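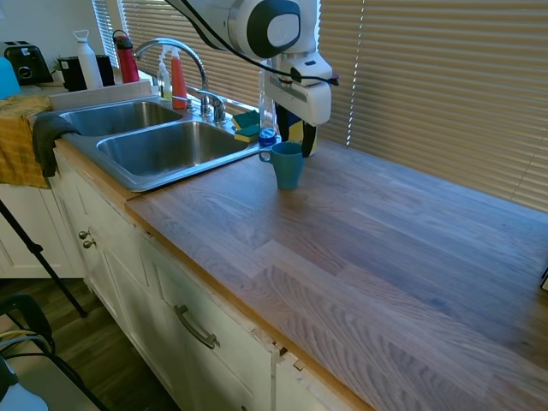 A mug on a kitchen counter. Homes in the east of Gumport will get well water from this month.

Gumport's water department has begun moving homes east of the rail line from reservoir water to a new well field at Tsuji, and says customers may notice a change in taste and some cloudiness at the tap during the switch.

The change affects 1,000 homes and will be made in 13 stages, starting with the streets nearest the pumping station and ending at the Puten Road apartments. Each stage takes one night. Crews close the valves on a group of streets after 11 p.m., flush the mains through the hydrants and open the connection to the new supply before morning.

Notices dated November 2018 have been mailed to every affected address with the night of the work printed on the front. Tenants whose mail goes to a management office should ask there for a copy.

"The water meets the same standards it did before, and it will be tested more often while we do this," said Chiharu Fukuda, who runs supply operations for the department. "What people will notice is that it's harder. If you have a kettle, you'll see the scale sooner than you used to."

The Tsuji wells were drilled after two dry summers left the reservoir low enough that lawn watering was banned. A trial in September supplied three streets behind the middle school for two weeks. The department took calls from residents there about the taste, and one about a washing machine that turned out to have a blocked inlet filter. Samples taken during the trial were within state limits, according to a report presented to the city council last month.

Hard water carries more dissolved calcium and magnesium. It is safe to drink, but it leaves white marks on faucets and shower doors, and soap lathers less easily in it. Owners of dishwashers with a built-in softener will need to change the setting, and the new figure is printed on the back of the notice. People who keep fish should check with a pet store before the first water change.

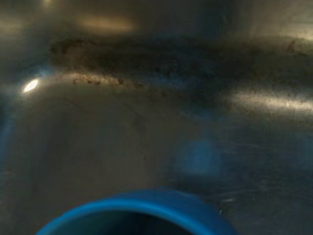

Cloudy water is the complaint the department expects to hear most often in the first days. In nearly all cases the cause is air, which gets into the mains while they are being flushed and comes out of the tap as very fine bubbles. Residents are asked to run the cold tap in the kitchen for five minutes on the morning after the work, then fill a clear glass and leave it on the counter. Water with air in it clears from the bottom up within a few minutes. The test does not work well in a colored cup like the blue one in the photo, where the inside is too dark to judge the water by. Water that stays cloudy, or that has a brown or yellow tint, should be reported, and white laundry should wait until it runs clear.

Hot water should be left off until the cold runs clear, so that sediment is not drawn into the heater. Homes with a filter cartridge under the sink can bypass it for the morning or replace it afterward.

Takumi Takeda, whose family runs a laundry and dry cleaning shop on Puten Road, said he had already ordered a larger softener from Okix and expected to pay more for salt.

"We knew it was coming," Takeda said. "I would have liked the hardness numbers earlier than I got them. You can't size the equipment without them."

Fukuda said the figures were sent to commercial accounts as soon as the trial results were final. The department is offering a $50 credit to small businesses that have to adjust or replace softening equipment. Claims must include a receipt, and the credit will appear on the next bill. There is no credit for households.

Water rates do not change with the new supply. The council is due to take up rates for next year separately, and a public hearing on the department's budget will be held before the vote.

Homes west of the rail line stay on reservoir water for now. Connecting them would mean a second pipe under the tracks – work that has been designed but not paid for. The department said it would decide after a full summer of pumping at Tsuji, when it has a better idea of how the wells recover.

Residents with medical equipment that uses tap water, including home dialysis machines, should call the department before the night listed on their notice. The number is on the front, and the line is staffed overnight while crews are out.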